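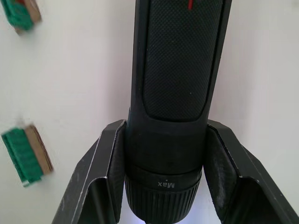 A cordless screwdriver with a textured grip and "Max" on the collar.

I have a theory that every household should own one decent cordless screwdriver before it owns a second saucepan. My sister-in-law thinks this is ridiculous, but she also spent a whole evening last January putting together a Grunard bookcase with a butter knife and a bit of swearing, so I'm not taking her advice on it.

For years I was a hand-tool snob. Dad had a tin of old screwdrivers and I thought that was all anyone needed. Then we moved to Kirkby, into a place with 65 hinge screws to tighten (yes, I kept a tally, I was that cranky) and my wrist gave out somewhere in the laundry. I bought a little cordless one that weekend and felt like a traitor for maybe 2 minutes.

What I don't understand is why people go straight to the enormous drill. The bloke at Lavoie tried to sell me a Skilum kit with more attachments than I have walls, and it weighed as much as the dog! For flat-packs, cupboard handles and the battery cover on every toy ever made, small wins. You want a grip that doesn't slide around in a sweaty hand, a collar you can turn without looking and a light down near the tip – cupboards are dark, and I'm sick of holding my phone in my teeth.

A big drill will still strip a chipboard screw before you've finished blinking. Keep it for the deck. Mine lives in the shed under the camping chairs, and the little one stays in the kitchen drawer with the tea towels.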